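Robles (fashion label)

Robles is a women's clothing label known for occasion dresses, tailored coats and, in its later collections, colored hosiery. It was founded by the designer Amparo Goicoechea and the pattern cutter Macarena Villalba, who had worked together in the alterations department of a bridal store in Brindstead. The label is privately owned and sells through its own store, a website and a small number of independent boutiques.

Contents
1 History
2 Design and style
3 Notable garments
4 Worn by performers
5 Production and sizing
6 Reception
7 See also

History

Goicoechea trained as a milliner before moving into dressmaking. Villalba came to the bridal store from a uniform manufacturer, where she drafted patterns for hotel and airline staff. Their first joint project was a run of five cocktail dresses made from deadstock crepe, sold by appointment from Goicoechea's apartment. All five were black, since the fabric came in no other color, and the label's early customers came to think of it as a house that made only black clothes.

The name Robles was taken from the street where Villalba grew up. An earlier name, Goicoechea Villalba, appears on labels sewn into the first dresses and is sometimes used by resellers to date them.

The first full collection was shown in May at the Herham, a former dance hall in Brindstead. It had no runway. Guests walked between the models, who stood on low platforms and changed places when the music stopped. The format was kept for the next two collections and then dropped in favor of a conventional seated show.

Cayetano Bermúdez joined as head of tailoring in the label's third season and introduced coats and jackets. He left after a disagreement over the use of fused interlinings, which he opposed, and later returned as a consultant. The coats have remained part of every fall collection.

Design and style

Robles dresses are usually cut close through the shoulder and loose below the bust, with a hem that falls just above or just below the knee. Fastenings are placed at the side or front so that the wearer can dress without help. Goicoechea has said that this came from her years in bridal fittings, where most gowns took two people to close.

The label uses crepe, heavy satin, wool twill and cotton velvet. Prints are rare. Color was brought in slowly, first as linings and covered buttons and later as whole garments, with bottle green and a dull orange appearing most often. Belts are normally made from the same cloth as the dress and are sold attached at the side seams — a detail that some customers remove.

Notable garments

The Fluken dress is the label's best-known design. It is a short, long-sleeved dress in double crepe with a single strap that crosses the back and fastens at the waist with a covered buckle. It has been offered in every collection since its introduction, with changes to the neckline and sleeve. The current version sells for $290.

The Esperanza coat, named for the fit model Esperanza Vallejo, is a collarless wool coat with deep patch pockets set into the front darts. Vallejo has been the label's fit model since its second collection and is credited in the notes for several designs.

Semi-opaque tights were added as an accessory to the Fluken dress and then sold on their own. They are knitted by an outside mill to the label's color cards.

Worn by performers

Much of the label's early publicity came from musicians and television actors who wore its dresses at premieres and posted pictures of them online. The stylist Inmaculada Pastor borrowed the Fluken dress for a client on a press tour, where it was worn with opaque tights and patent pumps. The pairing was widely copied, and the store sold out of the dress in black within the week.

Robles does not pay performers to wear its clothes. Samples are lent through the Brindstead office and must be returned uncut, so hems are shortened with hand basting only.

Production and sizing

Patterns are drafted and graded in Brindstead. Sewing is divided between the label's own workroom, which handles coats and satin dresses, and two contractors. The most recent fall collection was made up of 266 pieces across all sizes, excluding hosiery. Repairs to buckles and covered buttons are free to the original buyer. Alterations are charged by the hour.

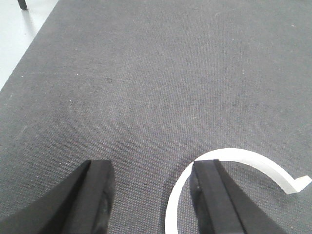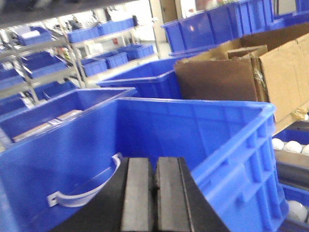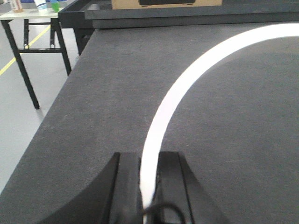 Reception

Fashion writers have generally praised the cut of the dresses and the finish of the coats. The first color collection was less well received, and several reviewers found the orange hard to wear. Pastor, writing in a trade newsletter, called the Fluken "a dress that photographs the same from every side," a line the label later printed on its swing tags.

The most frequent criticism concerns the size range, which was narrow for the first several seasons. Villalba has said that the original blocks did not grade well and had to be redrafted before larger sizes could be offered. The tights have also drawn complaints about color matching between batches.

See also

Cocktail dress
Crepe (textile)
Hosiery
Princess seam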